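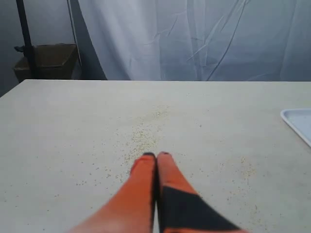

Page 1 of 20

Ticket 781 – Prasedico label printer, Bindley office
Status: waiting for reply

The printer stops after 30 labels and shows error 523. I have cleaned the roller and loaded a new roll, but the error came again at the same label.

Reply from Guthrie support: Please print the test page from the printer menu, without the computer.

The test page is good. I removed the driver and installed the older one from June – now 30 labels print, then one blank, then the error. Should I send the log file too?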